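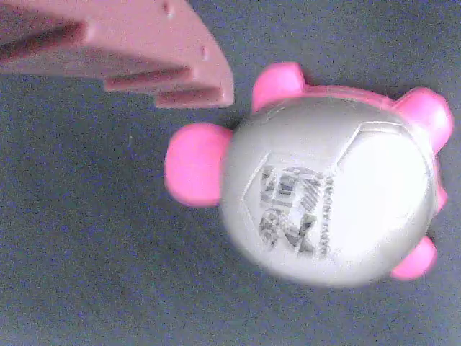
## Open day at the Gomska workshop

Nov 12, 2025

The pink gripper and the silver toy, with only a small gap between them. The toy has round pink knobs along its edge, and many guests said "turtle" at once. I also say turtle.

I am Brândușa Moldovan and I keep this page for our robot club. Last week we were invited to the Gomska workshop for their open day, and 136 visitors came through the door, among them 4 of our members. I write down what I remember, so that those who stayed at home can have a part of it.

### The table for small objects

Paraschiva Rusu led the demonstration at this table. She explained that a smooth, round object is difficult for a gripper with two flat fingers, and that the robot must choose well where it closes. A child asked why it does not take the toy by one of the knobs. Paraschiva answered that this is a good question and that they have tried both ways.

The surface under the toy is dark gray, with a fine grain. Against it the bright pink is very easy to see, also from the second row of chairs.

### Questions from the guests

Most people wanted to know how long the training takes. For the small objects the team had recorded 1,955 attempts before the open day, and they keep also the bad ones. One gentleman asked if the robot gets tired. The motors become warm, so they make a pause.

I asked about the gripper parts. The workshop changes them when they are worn, and the name they use for the present version is Pană, "feather" in our language. I liked this name very much.

### For the next visit

Gomska plans to open the doors again in May. Who wants to come with the club can write to me, and please tell me if you bring children. The bus 507 stops in front of the gate.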